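Chapter 7
Who Sets the Rules on a Platform?

What this chapter covers
How an online marketplace makes money
Why sellers depend on a platform they do not own
What regulators mean by "self-preferencing"
Three ways governments have tried to respond

Key terms: platform, commission, ranking, switching cost, self-preferencing, data portability

In April the online marketplace Ciltik changed the way it sorted search results. The company gave sellers two days' notice in an email that ran to a single paragraph. Tudor Stoica, who sold home goods through the site from a rented unit in Grolville, read it and went back to packing orders. Within a month his sales had dropped by half. His prices were the same and his reviews were good. His listings had moved from the first page to the fourth, and few shoppers look that far.

Stoica wrote to the company and received an automatic reply. He wrote again and was told that ranking depended on many signals and that these could not be shared. He then noticed that several items on the first page were sold by Modise, a house brand owned by Ciltik itself.

Cases like this one raise the question that runs through Part Two of this book. A large technology company can be popular with the people who use it and still cause trouble for the people who work through it. Shoppers on Ciltik paid low prices and got their parcels quickly. Most of them never knew that a ranking had changed.

7.1 The store and the street

A platform is a business that brings two or more groups together and sets the terms on which they meet. A shopping mall does this. So does a newspaper that runs classified ads, and both were well established by 1970. Online platforms differ from them mainly in scale and in how much they can see. The owner of a mall knows what rent each store pays. The owner of an online marketplace also knows what every customer searched for, what they looked at, and what they left in the cart.

Ciltik charged sellers a commission of 16 percent on each sale. Sellers could pay more to have their goods shown higher up.
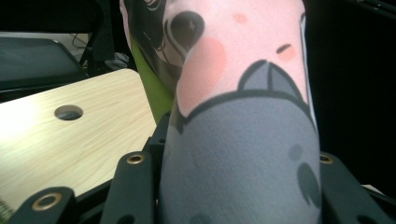

Paying for position was optional on paper, but sellers who refused found it hard to compete with those who paid. The economist Przemysław Szulc calls this a "second rent." In his survey of 175 small sellers, over half said they had bought ads on the site mainly to hold on to sales they already had.

Leaving was possible too. A rival site, Culletti, charged a lower commission. But reviews could not be carried from one site to the other, so a seller with years of good ratings had to start again with none. Costs of this kind are called switching costs, and we return to them in Section 7.3.

Before you read on, write down one online service you use every week. Who pays for it? Who would lose income if its rules changed tomorrow? Keep your notes for the discussion at the end of Section 7.2.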